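Speaker notes: Small-batch pickling and keeping a kitchen log
Talk for the Skallima evening series, 15 August 2018
Speaker: Bok-nam Myung

Wait for the door to close before starting. Gun-woo Kang does the introduction and hands over the clicker. Thank him, thank Skallima for the room. Mention that the handout is by the coats and has the brine table on it, so people don't need to copy numbers down.

Opening

Start with the jar my aunt kept on the back step. She never measured anything and her pickles were good every year. Mine were good one year and soft the next, and I couldn't say what I had changed. That is why I began writing things down. The talk is mostly about the writing down. The recipes are on the handout.

Say early on that this is fermented pickling, with salt and time, and that vinegar pickles are a different subject. Someone always asks. Vinegar pickles for the shelf need tested recipes and proper canning, and I won't be covering that tonight.

What goes in the log

Date, vegetable, where it came from, weight, salt by weight, where the jar stood. Then one line each day. Most days the line is "bubbles" or "no change." Write it anyway. A blank could mean no change or it could mean you forgot to look, and in June you will not remember which.

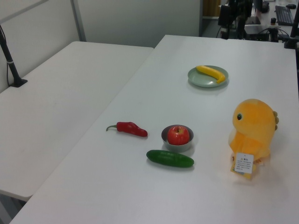
Weigh the salt. A spoon of coarse salt and a spoon of fine salt are very different amounts, and this was my problem for years. I had changed brands and kept the same spoon. Hold up the two bags here if they made it into the box. If not, just say it and move on.

Salt is a percentage of the vegetables and water together. Go slowly on this part. Last time I lost half the room. Put the jar on the scale, zero it, add vegetables and water, read the number, then take the percentage. For shredded cabbage with no added water it is the cabbage alone, at 2 percent. Cucumbers want more than that, see the handout. Do the sum out loud: 300 grams of cabbage, 6 grams of salt.

Pause for questions on the sum.

Where the jar stands

Gunther Heitmann lent me his log for this section and said I could quote from it. He kept two jars of the same cabbage from the same head, one on top of the refrigerator and one in the cellar. The refrigerator jar was sour in under a week. The cellar jar took most of a month and he liked it better. I would have guessed the other way around. He has a note on day five that says "smells like feet, carry on." Read that one out.

Keep everything under the brine. A small glass weight works, or a bag filled with brine. If the bag leaks, it leaks brine and the salt stays right. Flat white film on top is usually kahm yeast and can be skimmed. Anything fuzzy or colored means the batch goes out. I don't scrape and save, and I'd ask the room not to either.

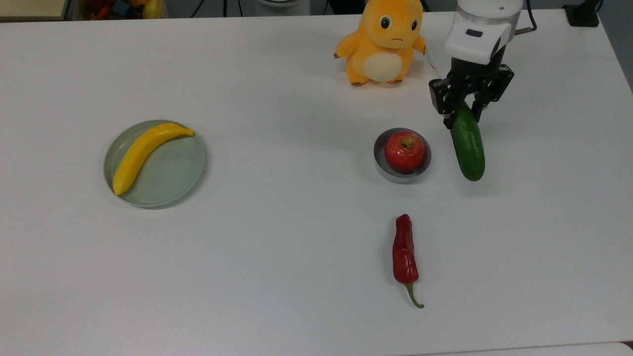 Choosing vegetables

Small and firm for cucumbers, and picked as recently as you can manage. Cut a thin slice from the blossom end. There are enzymes there that soften the whole thing. A grape leaf or a bay leaf in the jar is supposed to help with crunch. My log has batches both ways and I can't see a clear difference, so say that plainly.

Chilies: pierce them with a skewer if they go in whole, or they float. Wear gloves for cutting. Subbarao Kaimal ferments his sliced with ginger and blends the result into a sauce. He may be in the audience — if he is, ask him to stand up and give his proportions, as he has never given them to me.

Fruit is harder. Apple goes alcoholic quickly at room temperature. I use a few slices in with cabbage and never apple alone.

Reading the log back

This is the part people skip. Once or twice a year, sit down and go through it with a pencil. Look for the batches you finished first. Those are the ones you liked, whatever you wrote at the time. Copy the salt, the place and the number of days onto one card and tape it inside the cupboard door.

I use a plain notebook. Chang-ho Cheon uses a spreadsheet and can sort his by vegetable, and I can't. But mine has brine stains on the right pages.

Close

Point to the handout again. Tasting jars are on the side table, mild ones nearest the window. Forks are in the blue tub, one fork per taste. Questions until Gun-woo signals, then help stack the chairs.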